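Play food on the white table: keep it or thin it out?

percy_chambi
Posted Friday, 18:40
We've ended up with far too much play food and I want to get it down to one basket. The basket is the pale green oval one, ribbed plastic. Most of the bits came in a job lot from Olmedo, 300 pieces, and a lot of it never gets touched. I've put a few things out on the table to decide.

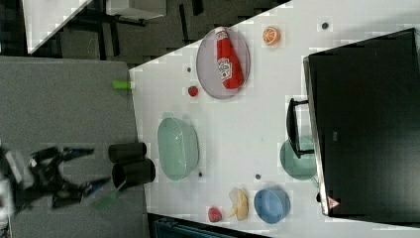
Reply 1
kurek_p
Keep the banana with the peel that opens, mine fought over one like that. I'd lose the ketchup. It's nearly as long as the plate and will take up half your basket.

Reply 2
altard18
Disagree about the ketchup. Bottles get used more than fruit in our house, everything gets sauce on it. The tiny red berry is what I'd take out, especially with a little one about.

Reply 3
percy_chambi
Youngest is four so not too worried, but it does roll off the table. Is it a raspberry or a cherry? I can't tell.

Reply 4
flamolham
No idea. Keep the plates and the blue bowl whatever you do, they need something to serve on. Plates can stand upright down the side of the basket.

Reply 5
kurek_p
Not if the ketchup's in there as well.

Reply 6
percy_chambi
Berry is going in the charity bag with the orange slice. Ketchup stays for now. Will try the plates on their side tonight.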